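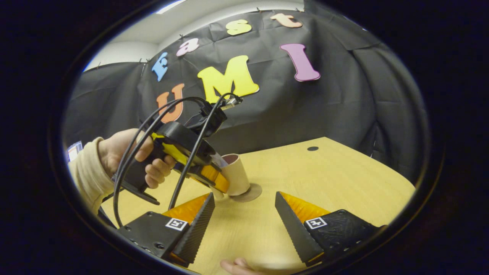 Sports > Football > Gear Reviews

Hodham Training Goal, Small Size

Last updated: Mon 4 May

I bought two of these goals for the under-13 team that I help to coach. Our club, Figueroa, trains on a field with no fixed goals, so everything must come in the trunk of my car. Before, we had the Namik ones, and their nets were full of holes after one winter.

The Hodham has a steel frame in five parts. The first time I needed 14 minutes to put one together, mostly because the two side bars look the same and are not the same. I marked the left one with tape. Now it goes quickly, also in the rain. 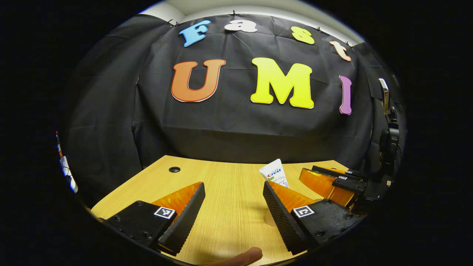
The net is the best part. It is tied with short straps, and the strings are thick. Our strongest player shoots very hard from close, and the goal moves back a little on dry grass but it has not fallen over. The pegs in the box are too thin for hard ground. I use longer pegs from Brorik, which I had to buy separately.

The bag is a disappointment. The zipper stopped closing in the second week, and the handle is too short for carrying it on the shoulder.

I paid 93 dollars for each goal. For a team which moves around a lot I find this a fair price, but I would wish for a better bag. For the garden at home, the cheaper model for 45 dollars is probably enough.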